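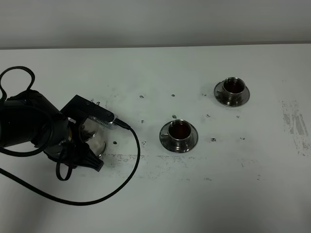
How to get a stainless steel pot shiny again (and keep it that way)

Quick one because I have a pile of these to get through before December. Everything below works on plain stainless pots, saucepans, stock pots, the lot. Do not use it on nonstick or on aluminum. Baking soda turns aluminum dull and gray and you won't get it back easily.

What you need

Dish soap
Baking soda
White vinegar, cheap stuff
A soft sponge, no green side
A nylon scrub pad for the bottom only
Two dry cloths - old cotton t-shirts are best, no fluff
Optional: a powder cleanser. I use Shearer, had the same can for ages. Any mild one made for stainless is fine.

Time: half an hour for a normal dirty pot. Overnight if somebody burned rice in it.

Step 1. Look at it properly

Take it to a window. Tilt it. What you do next depends on what you find.

Rainbow or blue patches - heat marks. Vinegar.
White chalky spots - hard water. Also vinegar.
Brown sticky film on the outside - old cooking oil. Baking soda paste and patience.
Black crust inside - burned food. Boil it off first.
Tiny pits in the base - salt damage. Those are permanent, sorry. Pot still cooks fine.

Step 2. Wash it first

Hot water, soap, soft sponge. Everybody wants to skip this. If you go in with paste on top of loose grit you're just sanding the thing. Rinse, check the rim and under the handles if it has them, wash those again.

Step 3. Burned on food (skip if you don't have any)

Cover the burned part with water, an inch over. Add a splash of vinegar. Bring to a boil, take it off the heat, THEN add two spoons of baking soda. It will fizz up a lot so not while it's on the burner. Leave until cool. Pour out, scrape with a wooden spoon. No knives, no steel wool.

Still stuck? Make a thick paste with baking soda and a little water, spread it on, leave overnight. Repeat the boil in the morning. I've had one pot that took three rounds.

Step 4. The outside

Paste again. Baking soda with just enough water to stay put on a curved side, like toothpaste. Rub it on with the sponge. Small area at a time. Let it sit ten minutes.

Now rub. Go WITH the grain if you can see one. Brushed pots have fine lines going round, follow those. Mirror finish pots don't have lines, so go gently and keep the sponge very wet, they show every scratch. No powder cleanser on a mirror finish until you've tried a bit on the bottom.

Bottom of the pot can take the nylon pad. Sides can't.

Rinse well. Any paste left behind dries white in the seam around the base and then you think you have water spots.

Step 5. Vinegar wipe

Pour a little on a cloth, wipe inside and out. Rainbow marks go in a few seconds, chalky spots need a minute or so of holding the cloth on them. For a whole inside full of scale, one part vinegar to three parts water, simmer five minutes, let it cool, dump.

Wash with soap one more time so it doesn't smell like a salad.

Step 6. Dry and buff

Most of the shine comes from here. Dry right away with the first cloth. Don't leave it on the rack, the drips leave marks and you're back at step 5. Then second cloth, completely dry, and buff in long strokes. Hold it by the inside so you aren't putting fingerprints on what you just did.

If you want it really bright, one drop of olive oil on the cloth, buff the outside, then buff again with a clean bit untill it doesn't feel greasy. Outside only. Looks great on a shelf, but it will brown if you put it over a flame, so wipe it off before cooking.

Keeping it nice

Salt goes in after the water boils, not before. Cold water with salt sitting on the bottom is where pits come from.
Let a hot pot cool before it goes in the sink. Cold water on a hot base can warp it.
Medium heat mostly. Empty pot on high = rainbow.
Dry by hand, even out of the dishwasher.
If you stack them, put a cloth or paper towel between. Scratches on mine are nearly all from stacking.
No bleach. Not even diluted. It attacks the steel.

Questions I get a lot

Can I use ketchup? Yeah, it's mostly the acid doing the work. Vinegar is cheaper and less mess.

Cream of tartar? Works like a mild vinegar paste. Good for small spots, pricey for a whole pot.

Rust spots? Usually from something else, a steel wool crumb or a wet can left sitting in the pot. Baking soda paste, rub lightly, they mostly come off. Dry it better next time.

Inside still has a faint cloudy look after all this? Mine too, the oldest one. Doesn't affect the food, I stopped chasing it.

Next page is copper bottoms, wich need a different method completely. Don't use this one on them.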